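Flatetero 2 is out, and my front desk is already arguing about it

So the new version of Flatetero landed this month, and I've been living in it since the June update went live. If you run a small practice like mine (physical therapy, one hallway, never enough chairs) you probably know the old one. It did appointments, it did invoices, and it froze every time you tried to print both at once. I had a sticky note on my monitor that just said SAVE FIRST.

The big change is the calendar. You can finally see two therapists side by side without opening a second window, and dragging a client from one column to the other moves their reminders along with them! That used to be a whole little ritual with copy and paste and some muttering. Reminders go out by text or email now, and you can set different ones for first visits, which I've wanted forever.

Orkis, the company behind it, has also changed what you get for free. The trial used to stop after a month. Now it runs as long as you like with up to 19 client files, and when you add one more it asks for a license key. Huguette Tremblay, who handles support over there, told me keys from the first version still work and you paste them in under Settings, then Account. Mine took on the second try (I'd left a space at the end, my fault).

Moving the old records over took me 9 minutes, coffee included. Visit notes came across fine. Custom invoice footers did not, so copy yours into a text file before you start. I had to retype mine from a paper bill I found in the recycling.

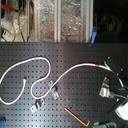
A long white fiber-optic cable looped over a black optical breadboard.

A few things still bug me. The search box won't find a client by phone number, and the dark theme makes canceled visits nearly impossible to read. Huguette says the phone search is on the list for the next update, no word on the theme. People coming from Horrocks can import their client list but not their past invoices, so keep the old program installed for a while.

There's a Kiltisow add-on for insurance forms too, sold separately. I haven't tried it yet. If you have, drop me a comment and tell me whether it handles secondary coverage, because that's where I lose most of my afternoons.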